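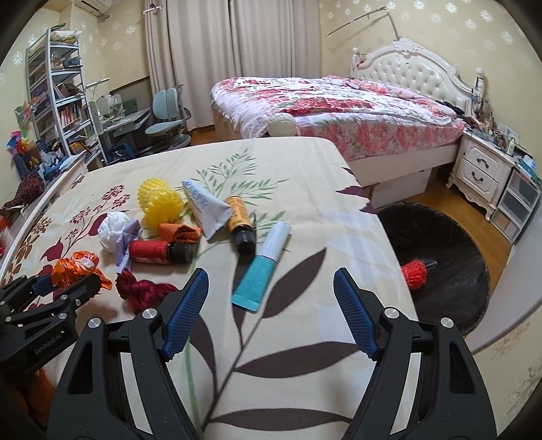 Hedow Table Clearing: README

Hedow is a set of recordings of people sorting small things on a bedroom table. The subject is the kind of mixed pile that collects on a table over a week: tubes, bottles, wrappers, scraps of paper, foam netting. Some of it is kept and some of it is thrown out. This file covers the bedroom part. The kitchen part has its own README.

Maintained by Noémie Girard. Object list by Lungile Dlamini.

Contents

The bedroom part has 3071 clips in 6 folders, one folder per table layout. Each folder holds the clips, a notes file and a plain text list of the objects used. Clips that were stopped early are kept and marked "short" in the notes.

Objects

Objects are listed by what they look like, since many labels are too small or too creased to read.

keep_tube: squeeze tubes, including the teal one with the long white cap and the pale blue-white one with faint blue printing
keep_bottle: bottles lying down or standing, including the red one and the orange-yellow one, both with black caps
toss_paper: creased or crumpled paper, lavender and orange
toss_net: yellow foam netting, folded or pulled open
toss_ball: crinkled white ball, plastic or paper
cloth_red: shiny dark red fabric, twisted

The fabric is neither kept nor tossed. It goes back on the bed at the end of a clip. In the first release it was listed under toss, and anyone still using that list should replace it.

The table

The tablecloth is cream with printed plants in green, dark red and brown. It stays on for all layouts. Dark red items placed over the dark red print are hard to pick out, and Kvido Jelínek went through those clips a second time by hand. If you find one he missed, send the clip name.

Keep items are left on the cloth. Toss items go in the round bin with the black bag, to the right of the table.

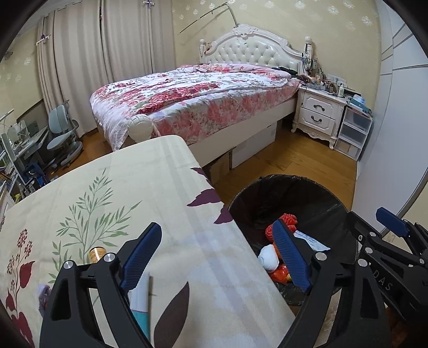 Labels

Each clip has one label line per object: object name, start, end, result. Result is "kept", "tossed" or "dropped". An item that lands on the floor is "dropped" even if it is picked up again later in the same clip.

Known problems

Folder 4 has no object list. Use the one from folder 3, which had the same objects.
Paper and netting that come up together are labeled as two objects with the same start.
"Lilac" and "lavender" are both used in the notes for the same paper.

Questions and corrections

Write to Noémie at the Movura office. Please give the folder and clip name.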